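**Proofreader, part-time (trade bulletin)**

Laaksonen publishes a print bulletin for regional freight and storage firms. We need a proofreader for two issues a year, May and November. Each issue runs to around 100 pages, mostly rate tables, notices and member listings.

Duties:

- Read first and second proofs against marked copy.
- Check table totals, cross-references and page numbers.
- Enter corrections in Amus, our page layout system — training is given.
- Return each batch within 10 working days.
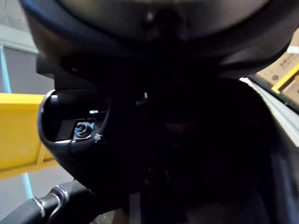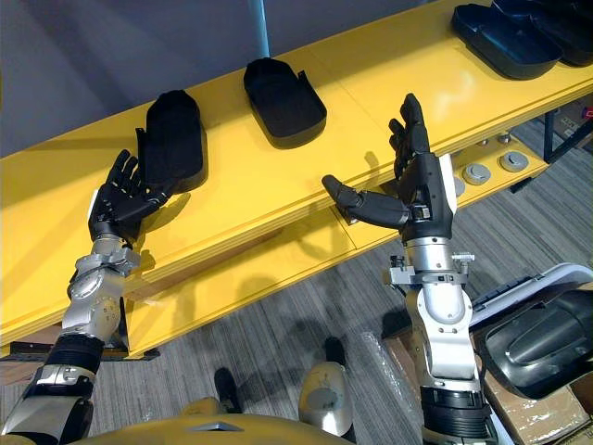
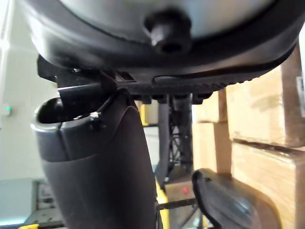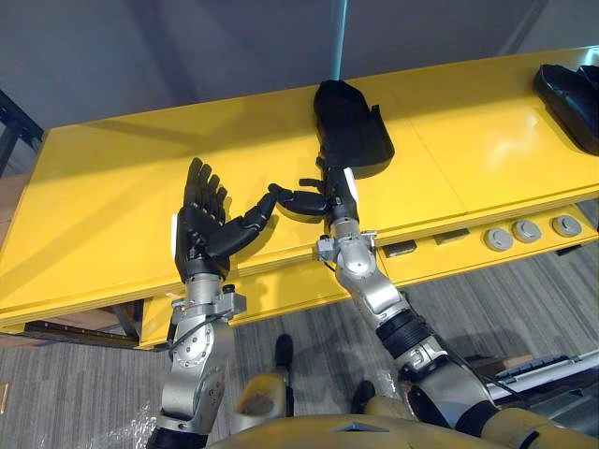

*Bulletin no. 22, p. 301*

Applicants should have prior experience with tabular matter and a working knowledge of standard proof marks. Familiarity with freight terms is useful but not required. Work is done from home, apart from one day per issue at the Cluvurcombe office for final page checks. Travel is paid.

Pay is by the page, with a separate rate for tables. To apply, send a resume and one marked proof of your own to the Pliler Building, Cluvurcombe, quoting "Proofreader." Applicants on the short list will be sent a test of four pages — two text, two tables — to be returned by mail.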